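8 July 2025

Table log, continued from the June pages.

Cleared the white table in the back room this morning and gave the whole evening to the surface. It has been on the list since the Skov shelving went up. Everything that lived on it went onto the floor along the wall in the order it came off, so that it can go back in the same order if I decide the old layout was right. I doubt it was. The lamp was always on the wrong side for a right-handed person, and the cutting mat covered the only part of the top that gets decent light.

Bought two things for the job. One is a tub of Stirnament surface paste, the fine grade. The other is a pack of Jemgate cloths, the short-pile kind, 19 to a pack, an odd number to sell cloths in. The paste says to test on a hidden area first. I tested on the underside of the front lip, waited the 3 minutes in the instructions, wiped, and compared against the untreated part with a flashlight held low. No change in sheen that I could find. Cleared for use on the top.

Before starting I went over the top dry and wrote down what was on it. The lamp was off and I worked by the room light. Low-angle light is better for this than overhead light, because a matte top hides almost everything when you look straight down at it. Moving your head a little does the same work as moving the lamp.
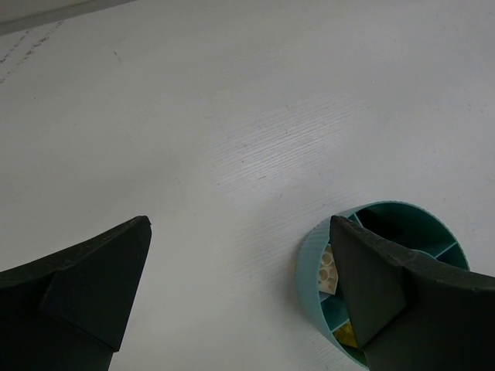
Page last changed: 8 July 2025, 21:36 (revision 3)

The grain shows only where the light comes back off it. In the bright band it reads as fine silvery lines running on the diagonal, and outside that band the same top goes to a plain soft gray. I had taken it for a smooth finish. It is faint, but it decides the wiping direction: go with the lines, never across. Going across is likely how residue gets packed into the grooves in the first place.

Marks, upper left: a pair of dark dotted lines, near enough parallel. They could be light scratches or something left on the surface. I can't tell by eye, and a fingernail drawn over them gives no clear answer either. The dotted pattern suggests an object dragged with a slight chatter, so my guess is the old metal foot of the Gisero stand, which I used to pull toward me instead of lifting. The rubber cap had been missing from that foot for a while. To the right of the lines there is one dark speck, tiny, on its own. Logged as a separate item.

Procedure, for when I have to do this again:

Dry cloth first, with the grain, one pass, fold to a clean face, second pass. Damp cloth next, wrung hard, same direction. Leave it until the top looks even. Then paste on the marks only, an amount the size of a lentil, worked with light pressure for a slow count of 36. Wipe with a damp cloth, then a dry one. Inspect low. Repeat once at most. Past the second round you risk raising the sheen locally, and a shiny patch on a matte top is worse than a scuff.

I did the dry and damp passes before supper and the first round of paste after. The upper of the two lines is fainter. The lower one is unchanged to my eye. The speck came away under the damp cloth with no paste, so it was dirt, and that item is closed. Second round on the lower line tomorrow, in daylight. If it stays, it is a scratch and I will stop there.

Layout, draft. Lamp to the left. Cutting mat along the front edge, a hand's width in, so my forearm isn't resting on the corner. The Gisero stand goes back only after it has a new cap on the foot. I looked through the drawer of small hardware for one and found every size except the right one. Inner diameter needed is a little under the next one up, and packing it with tape would hold for a month and then slide off. Better to order the proper part.

The paper trays are going on the Skov shelf for good. They took up the far end of the table and I only used the top one.

Cost so far entered in the house book under maintenance. Running total for the room now stands at 3,249, most of that the shelving. The paste and the cloths hardly move it.

Used cloths are in the sink, soaking. No fabric softener when they go in the wash, as it coats the pile and they smear afterward. Window left open a hand's width for the smell of the paste. Lamp and mat still on the floor by the wall, so watch where you step in the morning.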